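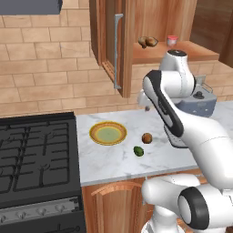

How much of a robot budget should be set aside before the first arm is bought? In our accounts, a little over a third of the total went on things that were neither arm nor gripper, and we would now reserve that share on the first day and defend it against colleagues.

4. Planning the purchase in simulation

4.1 What the quotations left out

The project began, as such projects do, with a price list. Three suppliers were asked in June to quote for a single arm suitable for light kitchen work: picking up small food items, setting them on a plate, and moving among the ordinary clutter of a counter. Tutisa and Panico replied with one page each. Strebel replied with eleven, of which nine were terms of payment. All three gave a clear figure for the arm. Mounting, spare fingertips, training, the safety survey and the yearly service visit were described as "on request," a phrase that we learned to read as a number with the digits removed.

Two of the authors (Auer and Widmer) requested everything that was on request. The resulting table had 94 lines. It was then sorted into costs paid once, costs paid every year, and costs that a supplier would describe only by telephone. The last group was small but had the worst manners, and we carried it in the budget at the highest figure anyone had mentioned out loud.

4.2 Using a simulated kitchen to decide what to buy

Simulation was brought in at this stage to answer purchasing questions. We make no claim here about how well a policy trained in it would do on a real counter. The model kitchen has a stove, a marble counter, wooden cabinets and a coffee machine, and the task is a modest one involving a plate and small food items. A failed attempt costs some electricity and the attention of whoever was told to watch.

Three questions were put to it. Can an arm mounted at a fixed point on the cabinet side reach the places where work is done? Does it matter which side of the counter the base stands on? And is the larger gripper, which every sales representative recommended with great feeling, needed for objects of this size?

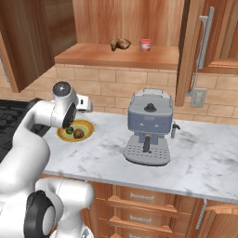

Figure 3. Simulated kitchen: the gripper above the yellow plate, with a green and a brown item on it.

We ran 1,734 attempts across the candidate layouts. Of these, 861 used the smaller gripper and the remainder the larger one. The difference between the two on our items was too slight to pay for, and the larger gripper was struck from the list. Its price had been the third biggest entry in the budget. Baranauskienė asked that this be recorded as a saving, and the finance office asked that it be recorded as money never spent. Both are in the file.

Base position mattered far more than we had expected. Several layouts that looked sensible on paper put the elbow where the cabinet doors open. Moving a base in simulation means changing a line of text. Moving one in a real kitchen means a carpenter, and the Carnico estimate for cutting and refitting one cabinet came to more than the software license for the whole year. We therefore fixed the base position before asking for final quotations, and would advise others to do the same even if the supplier is in a hurry.

4.3 The hours line

The entry most often missing from budgets we were shown by other groups is staff time. We logged 208 hours on layout, setup and review before any hardware was ordered. Sarmiento argued for charging all of them to the equipment budget; Bühler argued for charging none, on the grounds that the staff would have been paid anyway. The compromise was to charge half, an answer that satisfied neither party and has survived two audits.

Groups planning a similar purchase should enter hours as a line of their own, with a rate attached, before comparing suppliers. Doing so changed our ranking. The cheapest arm needed the most setup and fell to second place, and the supplier with nine pages of payment terms moved up to first. We have since read all nine pages. Section 5 deals with the service contract.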